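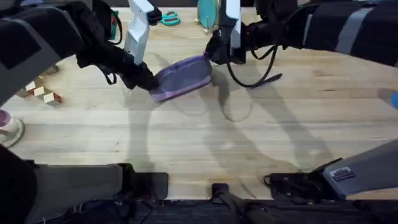 Chapter 3

Supervised Release and the Return to the Community

Learning objectives

After reading this chapter you should be able to define supervised release and separate it from early discharge; describe how release conditions are set and varied; explain the difference between a technical breach and a new offence; and assess the evidence on caseload size.

Key terms: licence conditions, technical breach, graduated response, caseload, resettlement plan, recall

3.1 Introduction

Most people who are sent to prison are later released. The period that follows is governed in most legal systems by a set of conditions, and a public officer is given the task of checking that they are met. This arrangement is called supervised release. Its legal basis differs between countries. In some it is treated as the last part of the sentence, served outside the prison. In others it is a separate order made by a court or board. The distinction matters when conditions are broken, and it decides who has the power to return a person to custody.

Early discharge is a different measure. A person discharged early has no further duties under the sentence, and no officer is assigned. The two are often confused in press reports, and figures for one should not be compared with figures for the other.

3.2 The Talukder study

Much of this chapter draws on the work of Karthik Wickramasinghe and Randi Eide in the district of Talukder. Their study followed 1185 people placed on supervised release from two prisons, Sireck and Pollico. Sireck is a closed prison with a small resettlement unit. Pollico is an open prison, and many of its residents hold outside jobs before release. Intake to the study began in September and closed when the last eligible person had left custody.

Each person was interviewed 10 days after release and again at the end of the supervision period. Officers' case notes were read alongside the interviews. Where the two accounts differed, both were kept. Eide later argued that these differences were the most useful part of the data, as they showed which conditions had not been understood when they were first read out.

The design has limits. People were not assigned to the two prisons at random, and those sent to Pollico had, on the whole, shorter sentences and steadier records of work. Differences in outcome between the two groups cannot be put down to the prisons alone. Readers should keep this in mind when they reach the tables in Section 3.6.

3.3 Setting conditions

Conditions fall into two types. Standard conditions apply to everyone: to report as directed, to live at an approved address, and to tell the officer of any change in work or contact details. Additional conditions are set case by case and may cover curfew, treatment, contact with named people or travel. An additional condition must normally be linked to the offence or to a known risk. Whether that link is examined with care varies a good deal between boards.

Wickramasinghe found that the number of additional conditions was a poor guide to the seriousness of the original offence. It followed local habit more closely. Some panels used a fixed list and removed items only when asked to do so.

3.4 Technical breach

A technical breach is a failure to meet a condition where no new offence has been committed. A missed appointment is the usual case. Under a graduated response the officer begins with a warning, then moves to closer reporting, and refers the case for recall only when these steps have failed or the risk has clearly risen.

Case note: Ikura hostel

Residents of the Ikura hostel were required to report in person at 9 a.m. The first bus from the hostel reached the town centre after that hour. Late arrivals were entered as breaches until the reporting time was moved. Consider who had the authority to change the time, and what record of the earlier breaches should have been kept.

The next section turns to caseloads, beginning with how a case is counted.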